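Stop Blaming the Gripper 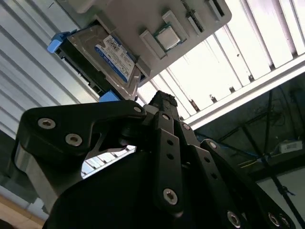 Published 2025-04-08 in Opinion, by the maintenance desk at Longo

When a cell starts dropping parts, the first thing most shops do is take the gripper apart. I think that is usually the wrong place to start, and our board cell is my evidence.

The cell handles hard drives and processors on a grey panel. The drive sits in a black caddy with blue tabs, and the fingertips have to come right up to it. There isn't much room for error with a ridged rubber pad that narrow. People look at all those linkage bars and hex screws and assume something in there has worked loose.

We kept a log on the cell, which we call Pellow, from June on. It ran 1,371 cycles before the first bad stretch. We pulled the gripper, checked every screw and put it back. It dropped parts again the same afternoon. The trouble was the panel mount, which had shifted 2 millimeters. Fixing it took one wrench.

Since then we check the mount every 100 cycles - the panel first, then the pads, then the cables. The linkage comes last. Our longest run without a stop is now over 496 cycles at the faster speed, and the gripper has stayed in one piece the whole time.

I know the argument on the other side. A worn pivot can do real damage, and a technician who skips it will regret it. Fine, check it on a schedule. But every teardown is also a chance to put something back wrong, and I have done that myself with a spacer.

Shops spend good money on spare fingers and almost nothing on a decent fixture. I would move some of that money tomorrow.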